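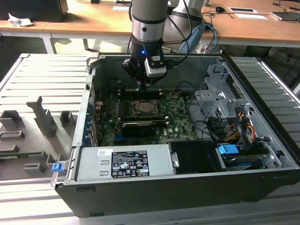
Side panel off, power supply nearest, processor still in its socket.

Every few months somebody tells me an old office tower is the best deal in computing. You pay next to nothing, you put in a bit of memory and a new drive, and you have a machine that does what one costing 800 does. I've heard it at work, I've heard it from my brother-in-law, and I've read it on Briratmont, the forum where I waste most of my lunch breaks. I have never quite believed it, and after spending Wednesday evening with the lid off one I believe it maybe a third of the way.

Start with what's good. The case comes apart nicely. These business machines were built for a person in a hurry, and the blue bits of plastic tell you where to put your fingers. There's one on top of the drive at the front, and the slot brackets at the back are edged in the same color. I like that. Most home cases I've opened wanted a screwdriver and left me with a cut knuckle.

The green motherboard is fine too, as far as anyone can say about a motherboard by looking at it. And this is where my trouble with the whole hobby begins, since people look at a board, see nothing scorched, and pronounce it healthy. Capacitors can look perfect and be on their way out. A clean board tells you somebody owned a can of air.

Then there's the graphics card. Sellers love to mention the graphics card. "Includes dedicated graphics!" the listing says, as if that settled it. What kind, how old, how much memory on it, whether the fan rattles - you find that out at home. I've seen listings on Markbridge where a card like that added 30 to the price and I wouldn't have paid it for the whole tower. An office machine got a card because somebody needed a second monitor for spreadsheets. It may be a great card. I'd like to be told which one it is before I get excited.

The power supply gets talked about least and worries me most. It's a big silver box with a label full of small print and warning triangles, and everyone skips right past that label. Please read it. Write down the wattage and the rating of each line before you go shopping for anything that draws power. Mendes, the repair place near the train station, quoted me 182 for a new supply and an hour of labor, and at that point your bargain tower has stopped being one. (Please don't open the supply itself. I'm skeptical about a lot of advice, but I'm not skeptical about that.)

I'll also say a word against the cleaning videos. You know the ones, where a dusty case gets blown out to piano music and everyone in the comments agrees it runs faster. Does it? If the fans were choked, sure, it'll run cooler and quieter. If they weren't, you've made the inside of a closed box pretty. I did it anyway, for years, and couldn't have shown you a single number to prove it helped.
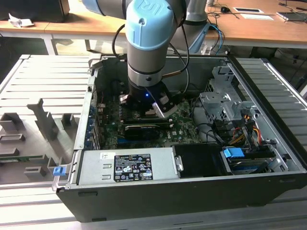

Ilídio Matos wrote to me that I'm being unfair to the whole category, and that his own tower has been running as a file server in a hallway closet since he pulled it out of a clearance lot. He changed the drive and the thermal paste and has left the rest alone. The drive cage is the reason to buy these, he says, because it holds everything firmly and you can get a drive in and out without taking half the machine apart. He thinks I should stop reading listings and plug one in.

Fair enough, and I'll give him the cage. It's solid sheet metal and it doesn't look like it would flex. I'm less sold on the cables. Yellow, red, black and orange wires in one bundle, plus the SATA cables arching over the right side, and any time you want to reach something on that side you're going to be moving them out of the way. He says you get used to it. People say that about a lot of things.

As for the file server in the closet, I'd want to see the electric bill. Old towers sip power according to their owners and gulp it according to mine. I've borrowed a plug-in meter from Marjan Najafi and I'll leave it on for a month before I say anything more about that.

So I'm at a third. If the meter comes back low I might go to half. I'm not buying the second one on Markbridge in the meantime, even though it's still up and the seller has dropped the price again.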